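Storage and Clutter in Shared Student Housing
Project report, Household Studies, second semester

1. Background

Students who share an apartment usually sign for the rooms and the rent without talking about where anything will go. Our group wanted to find out how people in shared housing store their things, what causes arguments, and which cheap changes are kept up after the first few weeks. The topic came out of a class discussion on Wednesday about small homes, when most of the room had a complaint about a kitchen cabinet.

The work was done in Paswood, the student district east of the river, and in Nevwood, which has older houses split into apartments. We chose the two areas because rents are close but the buildings are very different. Paswood apartments were built with closets. Many Nevwood rooms have none, so tenants depend on whatever furniture the landlord left behind.

2. Method

We used a short written survey and home visits. The survey went out through the housing office and was open through November. It had questions on the size of the household, the furniture supplied, where shared items are kept, and whether the household had agreed on any rules. We received 68 usable answers. Forms with only the first page filled in were left out.

After the survey we visited 12 households that had agreed to it, six in each area. Each visit took up to an hour. Two group members went each time, one to ask the questions and one to write. We asked people to show us the place where they most often lost things. We did not open drawers or closets ourselves.

Last, we asked the visited households to try one change for the rest of the semester and report back by e-mail. They picked the change from a list we gave them. The budget for all materials was $500 from the department, and we bought hooks, shelf dividers, label stock and plain bins.

3. Results of the survey

The kitchen was named most often as the problem room, followed by the entry and the bathroom. Bedrooms came last. This was the same in both areas. People wrote more about shared items than about their own, and the items that came up again and again were pans, batteries, tape, cleaning cloths, spare keys and mail addressed to former tenants.

Households with written rules did not report fewer arguments than those without. Households where every person had at least one shelf or drawer of their own in the kitchen did report fewer. We think the reason is that food and dishes left in a private spot are easier to tell apart from things anyone may use, but the survey did not ask about this directly.

Nevwood tenants were more likely to have bought furniture themselves. Several wrote that they would leave it behind when they moved out, and a few said they were using pieces left by the people before them.

4. Drawers and labels

Chests of drawers turned out to be the most common furniture in both areas, and they were also where people said they lost small things. A deep drawer with no divider fills from the front, and whatever is at the back stays there. Tenants remembered the drawer they used daily and guessed at the others.
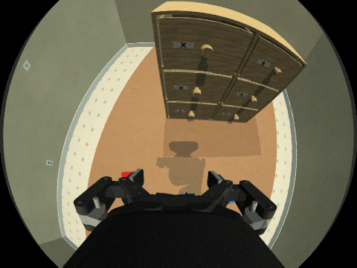 Page last changed: November, by the project group

Labels were the change picked most often from our list. A single letter on a drawer front, such as a plain X, can be read from across the room, but it only works for people who know what the letter stands for. One Nevwood household used letters with a key taped inside a closet door. They gave this up after a new roommate moved in and went back to whole words. Households that used words from the start kept their labels longer.

Where a label is placed also made a difference. Labels beside the knob stayed clean. Labels stuck on the top edge of a drawer were rubbed off by hands, and two households had to replace theirs before the trial ended.

5. Other changes tried

Hooks by the door were the second most popular choice. They worked well for keys and bags and badly for coats, which pulled the adhesive hooks off painted walls. We should have bought screw-in hooks and asked the landlords first.

Bins for mail worked in Paswood, where the entry is inside the apartment. In Nevwood the entry is often a stairwell shared with other tenants, and the bins were moved or filled with flyers.

Shelf dividers were used in the kitchen by three households. All three still had them at the end. One household had cut theirs down to fit a narrow cabinet.

6. Comparison with earlier reports

Two earlier student reports in the department library cover similar ground. The Villaseñor report looked at family apartments and found that the person who cooks decides where things go. We did not see this in shared housing, where cooking is mostly done separately. The Skaltby report dealt with dormitories and recommended open shelves. Our households had mixed feelings about open shelves, mainly because of dust and because visitors could see everything.

7. Limits

People who volunteer for a home visit may be tidier than average. Some said they had cleaned up before we came. The trial was short and ended before the exam period, when we would expect more clutter. We also had no answers from households of more than 6 people.

8. Recommendations

The housing office could add a half page on storage to the move-in packet, with a line for each tenant to write down which shelf and drawer is theirs. Landlords in Nevwood could be asked to list the furniture in each room before signing. For labels, we suggest whole words placed next to the handle. The leftover dividers and bins have been returned to the department and can be borrowed by next year's group.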